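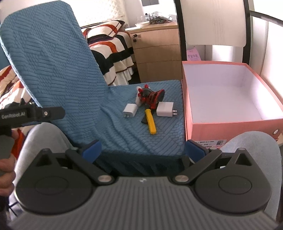
4. Equipment and Budget

4.1 What we planned to buy

Our April plan asked for two hand-held grippers, spare finger pads and a set of small household objects for the sorting task. The course gave us a limit of 1550 dollars. Kustari quoted a price for the pair that fit under it, but delivery was 7 weeks. Zustberg could ship in 10 days and charged 90 dollars more. We took the Zustberg offer and dropped the second set of spare pads.

4.2 Objects

Nothing was bought for the objects. We used power adapters, a toy figure and a tool with a yellow handle, picked up from a chair seat. The adapters are worth keeping on the list as the prongs make them harder to line up.

4.3 Changes for next term

Order screws with the grippers. Ask Quintana for a quote before the plan is handed in. Put shipping on its own line, which the Kollau team did and we did not.

Budget table last updated 2019-06-19.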